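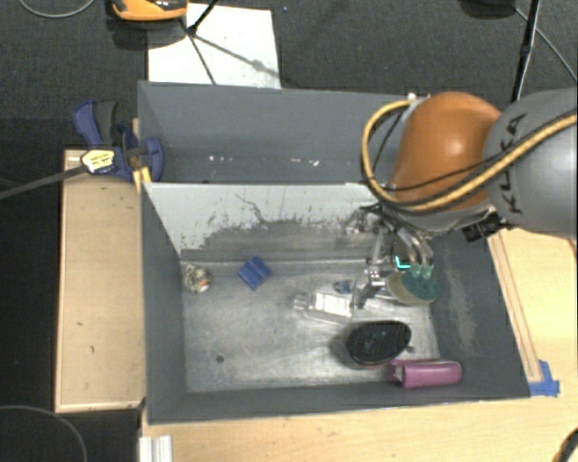 A gray bin with a divider, odds and ends in the front section, the back one empty. Plenty of wear on the divider!

Divided Bins and Small Stuff: Your Questions

I'm Arvid Boström and I've been writing about sorting, storing and generally getting on top of household clutter for long enough that the same questions keep landing in my inbox. Most of them are about the big divided bin. I'm very fond of the big divided bin, so I've put my answers on one page, and I add to it whenever a good new one comes in. Last tidied up on 22nd December.

What do you mean by a divided bin?

A big, deep, open-topped bin with a panel across it, so you get two sections instead of one big hole. Mine came with the panel already in. If yours is one open space you can cut a panel to fit (see further down) and you'll be just as well off. I don't mean those shallow trays with lots of little cups, which are lovely for screws and beads and hopeless for a shoe brush.

Why two sections? Wouldn't more be better?

I thought so too, and for a while I had a bin at our old place in Nanmont with so many cardboard walls in it that I couldn't get my hand down to the bottom. Two sections give you one side for "haven't looked at it yet" and one side for "looked at it, keeping it." You pick a thing up, decide, and it either crosses over or it leaves the bin altogether. When the first side is empty, you're done, and you can see you're done, which I find very cheering after an hour on my knees on the garage floor.

How do I start when the bin is already full on both sides?

Tip one side out onto an old sheet. Only one! If you tip out both you'll have a heap the size of a dog and you'll go and make a sandwich and not come back. Once that side is clear, start with the one that's still full and move the keepers over one at a time. The stuff on the sheet waits its turn.

Should I take the big things or the little things first?

Big ones, always. Bottles, balls, anything round that rolls around and hides what's under it. You'll get a lot of floor back quickly, and the little things are far easier to spot once there's some bare gray between them. I used to go for the little things first, thinking I'd get the fiddly part over with, and all I did was bury half of them again every time I moved something large.

How many things should go in one bin?

Fewer than you think. The last time I did a proper clear-out I wrote everything down, and 54 things came out of one bin. That was too many. I'd say if you can't see the bottom anywhere, take some out. One loose layer with gaps is about right for things you use, and you can go a bit deeper for the ones you only need at certain times of year (the picnic stuff, the spare bike bits, that kind of thing).

Can bottles go in with everything else?

Empty ones or ones with something harmless in them, sure. I lay them flat on the bottom, up against a wall of the bin so they can't wander. Anything with cleaner, glue, oil or paint in it lives upright on a shelf with the lid tight, and out of reach if there are kids in the house. I lost a very nice set of paintbrushes to a leaky bottle of wood oil one September and I'm still a little sore about it.

What about round things? Mine roll to one end every time I move the bin.

Same here, forever. A folded hand towel on the bottom helps a lot. So does a strip of that rubbery drawer liner; I buy mine by the roll from Öberg, the hardware store near us, and cut it with kitchen scissors. If you've got several balls, put them in a net bag and the whole problem goes away. Or carry the bin level, says my wife, who has watched me carry it.

My divider is worn and the finish is flaking. Do I need a new one?

Probably not right away. Look at two things. Is it still stiff when you press on the middle? And does it still stand up straight? If so, you can keep using it for tools and toys and general clutter. What I wouldn't do is keep fabric, yarn or anything to do with food in a bin that's shedding, because the little flakes get into everything and they're a pain to pick out.

With a flaky panel, I take it out if it comes out, brush off whatever is loose with a stiff dry brush, wipe it down, and let it dry overnight before it goes back. Don't sand it unless you know what the coating is. Older paint can have some nasty things in it, so if you have any doubt at all leave it alone and replace the panel.

How can I tell if a line in the panel is a real crack or only a mark?

Run a fingernail across it. If the nail catches, treat it as a crack. Then flex the panel very gently and watch whether the line opens. A mark that wipes off with a damp cloth was never anything to worry about! For a small crack I put tape down both faces and get on with my life. A long one running top to bottom means it's time to cut a new panel, and you can use the old one as your pattern.

What should I make a new divider from?

Whatever stiff sheet you have handy. I've used thin plywood, the back of a dead bookcase, and an old cutting board that was very nearly the right width. Measure the inside of the bin at the top and again at the bottom, as most of them get narrower toward the floor and a panel cut to the top measurement will stick halfway down and make you say things. Round off the top corners. Your knuckles are going to meet them a lot.

Does the divider have to sit in the middle?

Not at all, and I like mine off center. The bigger section gets the unsorted heap and the smaller one gets the keepers, and that keeps me picky. If they're the same size I get generous and keep the broken flashlight.

There's always grit and little chips at the bottom. How do you clean that out?

Empty the section, then vacuum with the narrow nozzle, paying attention to the line where the floor meets the divider. Everything collects there. After that, a damp cloth with a drop of dish soap, and a dry one. If you don't have a vacuum nearby, dab the bits up with a loop of wide tape, sticky side out. I do mine whenever one side happens to be empty, and it takes 4 minutes or so. Shaking a big bin out over the lawn sounds easier and mostly results in a sore back and chips in the lawn.

Is gray a good color for this?

I love gray for this. Bright things jump right out at you against it, and it doesn't show every scuff the way white does. It's bad for finding gray things, obviously (I've hunted for the same washer in mine on more than one evening). A sheet of light paper on the bottom fixes that if you sort a lot of metal bits.

How do you light it? I can't see the bottom of mine.

Deep bins are dark bins. A lamp straight overhead is the best, and one off to the side will throw the shadow of the wall right over the things you're trying to see. Mine used to stand by a window, and in the afternoons I'd get one brilliant patch of sun on the gray and murk everywhere else. Now it's under the ceiling light and I keep a small clip lamp for the corners.

What do you do with the things you can't identify?

Everybody has them! The plastic elbow, the half of something, the cap that fits no bottle you own. Mine go in a jar with a date on the lid. They get three months, and then I go through the jar with whoever is in the kitchen, and if we can't work out what a thing belongs to, it goes. In all the years I've done it I've regretted three of them, and one was a part of the blender, so check the blender.

Do I have to do it all in one go?

No, please don't. I do one side on one evening and leave the other till I feel like it. A bin is very patient. The only thing I'd ask is that you stop with one section empty. Starting again with both sides half full of mixed stuff is miserable, and you'll have forgotten what you'd decided about any of it.

How do I get my kids to help?

Let them reach in and pick, and you do the deciding (or the other way around with older ones). My nephew's rule is that you can't put a thing back once you've lifted it out, and he's ruthless about enforcing it. With little ones, check the bin for sharp or swallowable bits first, and don't let them lean over the rim of a tall bin on their own.

Should I label it?

I label the short end, big letters, and I write what's in it now. "Misc" doesn't count. I had a bin marked "Nimberg trip" for years after it had filled up with lightbulbs. Masking tape and a marker are plenty, and you can peel it off and start over when things change.

Can I stack them?

Two high if they've got lids, and with the heavier one on the bottom. Open bins I don't stack, even the kind that are supposed to nest a little at the corners. A divider isn't there to hold weight, and an old one with a crack in it certainly isn't.

Can I send you a picture of my bin?

Yes, I love getting them! Messy ones especially. The address is on the contact page. Tell me what's in it and what's bugging you about it, and if the answer would help other people too I'll add it here.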